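A day with the housekeeping crew at Flarnano, Hustden
September 29, 2024

I have been promising to write up this visit ever since I got home, and my notes are a mess (two of the pages got used for a grocery list), but I had such a lovely day that I don't want to let it slip away. Flarnano looks after 37 serviced apartments in Hustden, spread over two buildings joined by a covered walkway, and every spring and fall they open the doors to anybody in the cleaning trade who wants to come and see how they run things. I ran housekeeping in a small hotel for a good part of my life, so of course I signed up!

The big attraction is Tam, the linen cart that drives itself. Tam comes up to about my ribs, hums a bit, and brings clean sheets and towels from the laundry room to whichever floor has asked for them, then goes back down with the dirty ones. You call it from a phone, and it waits by the elevator until somebody shuts its door. I followed it up and down the walkway for longer than I'd like to admit, and so did most of our group.

Down in the laundry itself there's a second system, called Pluritz, that measures the detergent for each load and keeps track of which machine will be free next. The laundry lead told us she used to go home with sore wrists from the heavy jugs, and now she mostly folds, mends and keeps an eye on the screen. She likes the mending best. She also misses having a second person down there to talk to, and she said so in front of her boss, which made me trust the rest of what we were told.

After coffee we went up to the apartments, and I was glad to leave the machines for a while and see the part of the job I know.

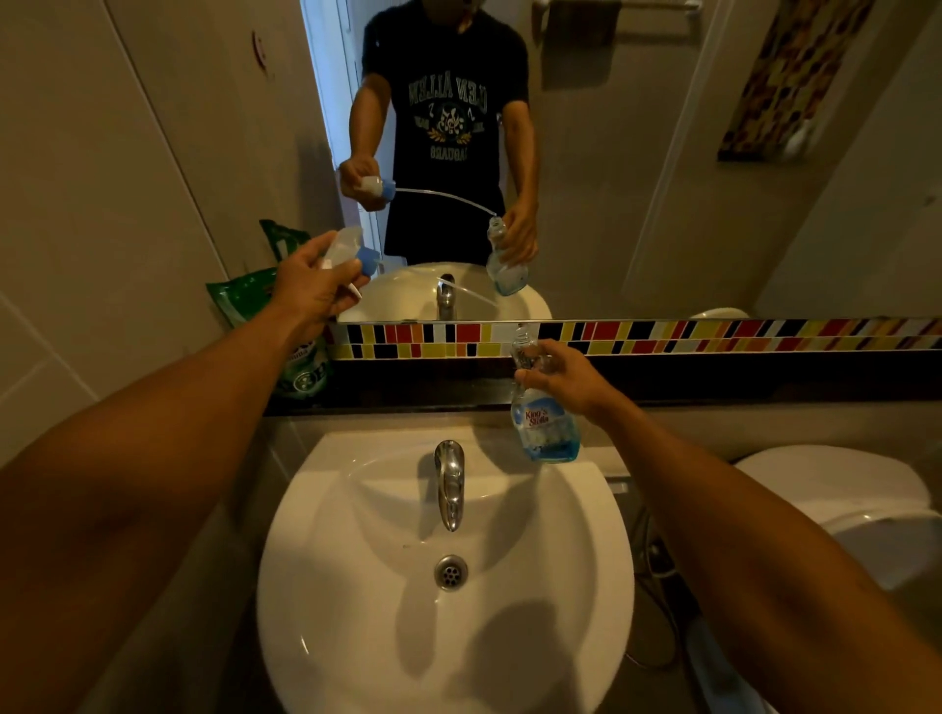 My old hotel never had anything like Tam, but the bathrooms felt like coming home. So much of the work still goes through two hands, in a space where you can barely turn around between the sink and the toilet, and I can't picture a cart being of any use in there. You take the trigger off, with that long thin tube dangling from it, and you look to see how much blue is left in the bottle before you do anything else. The crew has a soft spot for reusing ordinary bottles, and I saw King's Stella labels more than once. I used to do the same, though I'd put a strip of masking tape on mine with the contents written on it, and I did say so (nicely, I hope).

What has changed is the pace. Before Tam, each cleaner spent about 40 minutes of a shift walking to the linen room and back, and much of that time now goes to what they call the small things: wiping down tile borders, topping up supplies, checking the drain. One of the cleaners told me she loves it. Another said the walks were when she got to stretch her back and hear the news, and nowadays she can be on a floor all morning without seeing a coworker. Management has put in a shared break at eleven to make up for it. I stayed for it and the cake was excellent.
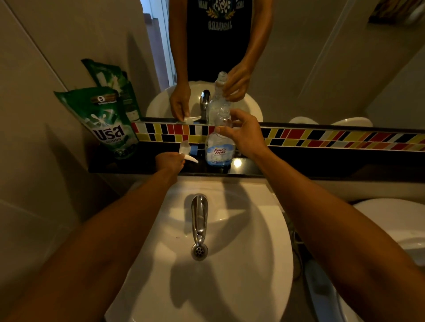 Both hands busy at the sink, with the refill pouches at the end of the ledge.

I asked whether Pluritz might take over the refilling too, with a filling station downstairs and Tam bringing everything up ready to use. They've thought about it. A trial is planned for November on one floor, and the crew will vote afterward on whether to keep it. Opinions over the cake were split. The younger cleaners were mostly for it, and one woman who has been there seven years said she'd sooner fill her own and know what's in it, and I'm afraid I nodded along pretty hard.

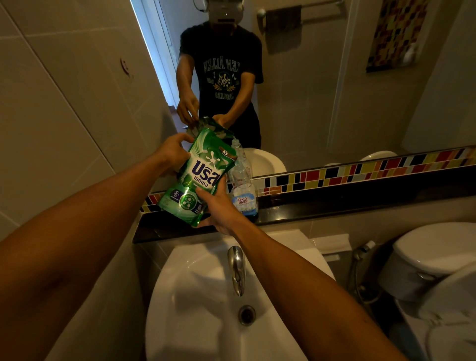
A green refill pouch held up at the mirror, King's Stella bottle behind it.

A few practical notes if you're thinking of going next time. Wear flat shoes, as the walkway has a slope to it that Tam manages better than I did. The parking lot behind the second building is free but fills up early. Ask to see the laundry room while the machines are running, even if the tour is moving along, and do talk to the cleaners themselves. They're proud of the place and very open about what they'd change, starting with the phone app, which apparently sends Tam to the wrong floor whenever two people call at once.

I'm hoping to go back after the trial, and I'll bring my own masking tape.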